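Break room tea caddy: system or free for all?
Forum: Small Office Life > Kitchens & Break Rooms
Page 1 of 1

mmaldonado_desk
Started this because I'm losing my mind over tea. We're a small office, one shared table, and the tea lives in a wooden box on it. Orders come in from Norkine, 200 packets at a go, all flavors mixed up in one bag. Box holds maybe a quarter of that if you stand them up nice. The rest ends up in a drawer or on the table or wherever.

Want to know how other people sort theirs. By flavor? by caffeine? By who complains loudest?

Current setup is box at the back, snake plant in a white pot next to it, straw placemat on the left. I like the look. Plant stays, before anyone starts. 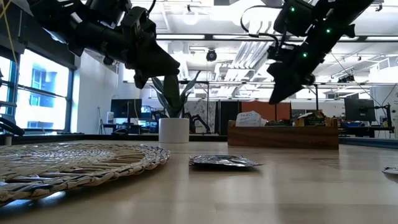

So far I've tried two ways. First was alphabetical, lasted one morning. Second was black tea left side, herbal right side, everything standing up with the label facing out. That one held ok until somebody needed ginger in a hurry and went thru the whole row.

Marisol

trujillo_u
Alphabetical tea. Wow.

Caffeine left, no caffeine right, done. People only care about one thing at 3 in the afternoon and its whether they'll sleep.

xhuerta
Disagree w/ Uriel. Color. Nobody reads the packets, they go by color. We did this at the Salinas office, orange ones together, dark ones together, foil ones together. Took ten minutes and it more or less stays put. New people get it without being told.

trujillo_u
Color tells you nothing. Two orange packets can be totally different teas

xhuerta
Then they read the packet. Once. After that they know it's the orange one.

glenysg
Hi all, long time reader. Retired now but I ran the tea station at Telldale for years, 2,000 packets a month at the busy end of it. My two cents, take it or leave it.

Empty the box all the way out before you refill. Every time!! Don't top up. Topping up is how you get one sad chamomile from last October wedged in the bottom corner (ask me how I know). Lay everything on the table, group it, wipe out the box, then load from one end. Tallest at the back if your box is deep enough, otherwise just whatever fits snug. Snug matters, they slump if there's a gap.

Also get the placemat off the table while you sort. You want the bare wood, packets slide under a mat and you find them weeks later.

mmaldonado_desk
Glenys the emptying out thing is good, hadn't thought of it. Mat stays though, sorry. I sort on the mat. Well, next to it.
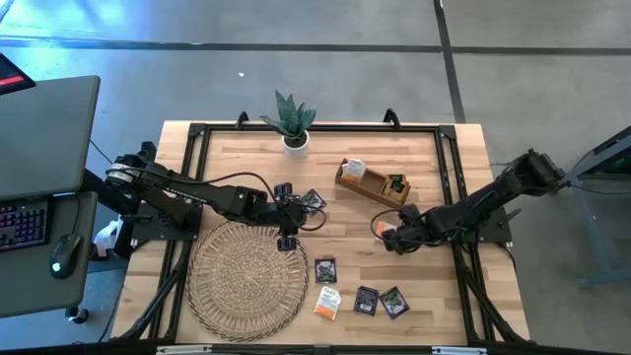
Surface is the part I'd argue about. Ours is butcher block, lots of narrow strips, cream and tan and a bit of brown, and small dark packets are easier to lose on that than you'd think. The mat gives me an edge to line things up against. One dark square packet over on that side, the orange one over on the other, and I already know which pile is which. So I guess I'm half doing Ximena's color thing without meaning to.

Does anybody wipe the packets? Ours come kind of dusty from the bag.

xhuerta
HA. told you. Color.

And no, never wiped a tea packet in my life

refugio.c
Wiping is too much. Shake the bag outside.

I'm going to be the annoying one. Why a box at all? We bought a Cinditz rack, the wall kind, one slot per flavor. 295 for the big one, yes I know. But you can see when something's low and there's no digging. A box hides whatever is in the middle.

trujillo_u
295 for a tea rack. With what money

refugio.c
Split across two departments. Lasts forever.

glenysg
I've used racks. They look lovely the first week and then all the mint goes and you've got an empty slot staring at everybody till the next order. A box you can just close up the gap. Also the clear top packets, the kind where the filling shows thru, bend in those narrow slots and the seal gets chewed up. Flat or in a box for those.

mmaldonado_desk
No rack, no budget. But the clear ones, yes, those are my problem children. They don't stand up. Put them in the box upright and they fold over and take their neighbors down with them.

OK plan, going with a mix of everybody:

1. Box emptied all the way. Old stuff out.

2. Everything on the table in piles, orange with orange, foil and dark together for now. Clear top ones left lying flat up front.

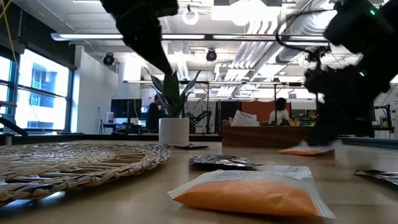
3. Tall paper ones go in first, left end. Dark ones fill the right end, packed snug like Glenys said.

4. Clear top ones get their own shallow dish, not in the box. Need to find a dish.

5. Leftovers in a zip bag in the drawer, with a label. Uriel can write CAFFEINE on his if he wants.

trujillo_u
I will

xhuerta
Dish should be orange

refugio.c
Post again after a week, I want to see if step 3 holds. My bet is the ginger person wrecks it by lunch

mmaldonado_desk
The ginger person is my boss so. will report back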